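Handling and Storage of Soft Goods
Unit 4 handout: Sorting and pairing work gloves
Course notes, L. Vlad. Revised March.

Read before the practical. Bring the Unit 3 sheet on folding; the terms edge, cuff and face are used here in the same sense.

4.1 Scope

This unit covers gloves issued in pairs and returned loose. It does not cover single-use gloves or anything that goes to laundry in a sealed bag. The examples come from the Trosthorpe store, where 105 pairs are on issue and returns are sorted at the end of each shift.

4.2 Terms

Pair: one left and one right of the same type and size.
Single: a glove with no partner in the current batch.
Batch: everything tipped out at one time. A batch is closed before the next one is opened.
Face: the palm side for coated gloves, the back for uncoated ones.

4.3 Work surface

Use a flat board in a plain, pale color. Dark knits show up well against it and loose threads are easy to find. The board should be large enough to lay out two types side by side with a gap between them. Clear it fully between batches.

The basket goes on one long side of the board, lengthwise, with the near end within easy reach. An open-grid plastic basket is preferred to a solid tub - air gets through the walls and a stray glove can be noticed from the side. Start with the basket empty.

4.4 Order of work

1. Tip out the batch and spread it to one layer.
2. Separate by type first. Color is the quickest guide, then coating, then cuff.
3. Within a type, lay gloves face up with the fingers away from you.
4. Match left to right. Check size at the cuff, where the label or colored hem is normally found.
5. Check fingertips and the thumb crotch for wear.
6. Place matched pairs in the basket, one on top of the other, cuffs together.
7. Put singles in the holding tray and enter them on the sheet.
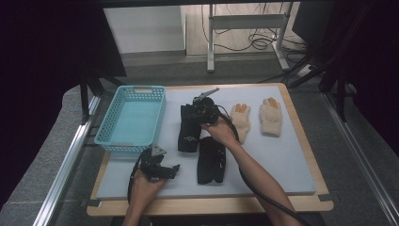
Step 2 is the one most often skipped. In the trial run by Brândușa Mihăilă at the Kohlhase site, 27 batches were sorted with step 2 and 20 without it. Mismatched pairs came to 19 in total, and most were in the second group. The usual fault was two dark gloves of different types put together on size alone.

4.5 Coated and uncoated gloves

Coated fingertips stick slightly to each other when stored face to face. Lay coated pairs palm to back. Uncoated knits may be stacked either way, but keep one direction through the whole basket.

Do not turn one cuff over the other to hold a pair together. It stretches the knit on the outer glove, and the pair will then fail the cuff check in 4.4. Rander uses a paper band for this; a loose stack is acceptable for this course.

4.6 For the practical

Work in twos, one batch each, then exchange baskets and check. Record type, size, pairs and singles. Hand in both sheets with the holding tray.

Reading: Unit 3, section on cuffs. Unit 5 continues with aprons and sleeves.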